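Zidberg Player Guide
Section 4: Moving a save file and setting up the co-op lobby

Read this section before you touch the transfer menu. The box says the move takes a moment and keeps everything. I have my doubts about the second half of that, and so should you.

4.1 Before you start

1. Update the game on both consoles. The title screen must show the same version number on each, down to the last digit.
2. Free up 752 MB on the new console. The game asks for less, then stops halfway when it finds it wants more.
3. Finish or abandon any open quest in Trevaskis. Quests left open are supposed to carry over. Mine came back with the enemies reset and the rewards already marked as claimed.
4. Write down your button layout. It doesn't transfer, whatever the menu tells you.

Caution: Do not delete the old save until you have loaded the new one and walked through at least one town gate. The "Transfer complete" message only means the upload has ended.

4.2 Transferring the save

1. On the old console, open Options, then Data, then Send Save.
2. Choose a slot. Slot 1 is the autosave and may be older than you expect.
3. Note the code. It lasts for 40 minutes, and asking for a fresh one cancels the first.
4. On the new console, open Options, then Data, then Receive Save, and type in the code.
5. Wait. The bar sits at 100 per cent for a good while before anything happens. Leave it alone.

Note: The publisher describes this as "seamless". Costumes bought from the Vomunow shop will be missing until you visit the shop and press Restore, a button found on the last page under Credits.
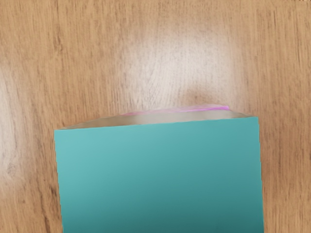

Roxana Cáceres wrote in to say that Restore did nothing for her until she had left the shop, saved at an inn and gone back in. She lost her dyed costumes for good, and support told her that dyes were "never part of the transfer promise". I can't find the promise either way.

4.3 Setting up a co-op lobby

1. Reach chapter 11. The lobby door in Zotthorpe stays locked before then, even if a friend invites you.
2. Speak to the clerk and choose Host or Join.
3. If you are hosting, set the region by hand. Automatic picks one for you, and I have yet to see the sense in its choices.
4. Set the level cap. Leaving it blank gives you no cap at all, so expect visitors who finish your boss before you have drawn a sword.
5. Press Ready. Everyone else must press it too.

Caution: If the host quits, the whole party loses unsaved loot. A later patch claims to fix this. Bank anything you care about first.

If the lobby list comes up empty, back out to the title screen and try again before you reset your router. See Section 5 for error codes.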